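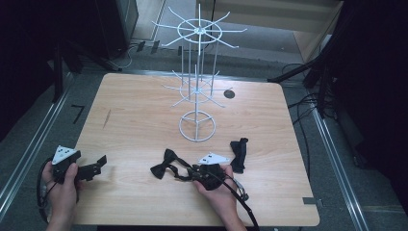 *Figure 1. Wire display rack, two black bow ties and a pair of hand-held grippers at the demonstration table.*

# Course Handout 4: Site Visit to the Saarinen Laboratory, Lastlow

Trerkthorpe Technical College, Introduction to Automation
October 13, 2025

## Purpose of the visit

Students enrolled in Introduction to Automation will attend a demonstration at the Saarinen Laboratory. Attendance is required and counts for 100 points toward the course total. Students who cannot attend must notify the department office in writing and will be assigned the recorded session from July in its place.

The laboratory building dates from 1956 and was first used for textile testing. Visitors should enter through the south door and sign the register in Room 584.

## The demonstration

The Tatus project studies how robots may learn to handle soft goods in retail settings. The session concerns the handling of bow ties at a wire spinner rack. An operator works with one gripper in each hand, and the position of each gripper is recorded for later use in training a robot arm.

Please review the following terms before the visit.

**Marker plate.** A flat plate printed with small black square patterns. In Figure 1, a white triangular plate is fitted to each gripper. Cameras can use patterns of this type to work out where a tool is and which way it is turned.

**Deformable object.** An item that changes shape when it is handled. The neck strap of a bow tie is a good case: it may fold, twist or slide while the tie itself keeps its form. In Figure 1, the strap of the flat tie trails toward the jaws of the right gripper.

**Episode.** One complete recording of a task, from the starting position to the end. The laboratory's present plan calls for 400 episodes of the rack task.

**Bimanual task.** A task that calls for two hands or two arms working together. One side may steady an object while the other moves it.

## Points for observation

During the demonstration, students should take written notes on the following matters:

- how the operator approaches a strap that is lying flat on the wood
- whether the rack turns or shifts when a prong is touched
- the difference between reaching the upper wheel and reaching the lower tier
- the way the gripper cables affect the movement of the hands

The last point is often missed. A cable has weight and stiffness, and an operator may adjust to it without noticing – a robot arm with different cabling may not need the same motion.

## Conduct

Visitors must remain outside the metal rails and clear of all floor cables. Bags are to be left in Room 584. Photographs are permitted without flash. Questions should be held until the operator has set both grippers down.

## Written work

Submit a report of two pages through the course site. Describe one attempt from start to finish, then propose one change to the table layout and state what effect it would have on the recordings. Handwritten notes must be attached to the report as an appendix.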